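Brernville Public Works Equipment Office
2023-06-13

1/ This thread sets out how our office is planning the purchase of robotic sorting equipment for the Serer Street depot. Council members and several residents have asked how the request was put together. The full packet will be posted with the October budget papers.

2/ The request covers two robot arms, each with a gripper, a fixed stand and a control cabinet. They would handle small parts returned from the meter and signal shops, which are now sorted by hand at the end of each shift.

3/ We are asking for the purchase in stages. The first arm would be ordered once the budget is adopted. The second would be ordered only after the first has completed a full quarter of regular duty and the depot supervisor has signed the acceptance form.

4/ Several of you asked why we did not lease. We priced both. The lease offered by Besnard carried a lower first-year cost, but grippers, cables and software updates were billed separately, and the term ran longer than we expect to keep the current floor layout. Purchase was the better fit for this depot. Another department could fairly reach a different answer.

5/ On the price of the arm itself: it is the figure people look at first, and it is less than half of what we have asked for. The remainder is guarding, electrical work, floor anchors, spare gripper pads, training hours and a service agreement. Earlier equipment requests from this office left some of those lines to be found later in the operating budget. We do not intend to repeat that.

6/ Before asking for any funds, we set up the depot station in simulation. Staff used the model to try out arm positions and camera mounts, and the results fed directly into the equipment list. The simulation license is a yearly cost and appears on its own line.

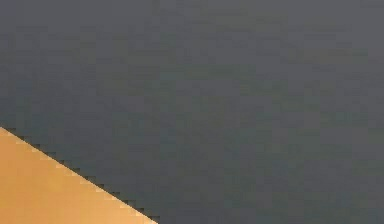

Simulated view, Serer Street station study. Tan surface at lower left, gray behind.

7/ Camera placement has a direct effect on the budget. A view that is mostly one plain surface gives the sorting software very little to work with, and a large shape close in front of the camera takes up room that the parts should have. The packet therefore includes an adjustable mount for each arm and one additional overhead camera for the station.

8/ We have also set aside funds for a higher-resolution camera option. The low-resolution setting in our model shows slanted edges as small steps. It runs quickly and is adequate for checking clearances, but we would not want to select a production camera on that basis. The option will be exercised only if on-site trials support it.

9/ Vendor status. Written quotes have been received from Besnard and Flirnden. Both were given the same parts list, the same floor drawing and the same service terms. Prices will remain sealed until the evaluation is complete, so we are unable to answer questions about them here.

10/ The evaluation will weigh total cost over the planned service life, delivery time, availability of spare parts, and the distance to the nearest service technician. That last item was added at the request of depot staff, who have waited nearly 31 days for a repair visit on the existing conveyor.

11/ Staffing. No positions are removed under this request. Sorting hours would be moved to meter repair, where there is a backlog. Training is budgeted for every member of the evening shift, including those who will not normally run the equipment, so that any of them can stop it safely and restart it.

12/ What is not included: a second station, any change to the building's power supply, and any equipment for the north yard. The electrical review found that the present supply is sufficient for two arms. A larger installation would need a separate request and a separate review.

13/ Contingency is held in a single line and may be released only by the finance director. Unused contingency returns to the general equipment fund at year end. It does not carry over to the following stage.

14/ One correction to our earlier thread. We stated that the service agreement begins on delivery. It begins on acceptance, meaning the date the form described in post 3 is signed. The draft packet has been updated and the change was sent to both vendors.

15/ Written comments may be left at the Brernville municipal counter or sent through the budget comment form on our page. Please mark them "Serer Street equipment." Comments received before the October hearing will be attached to the packet in full.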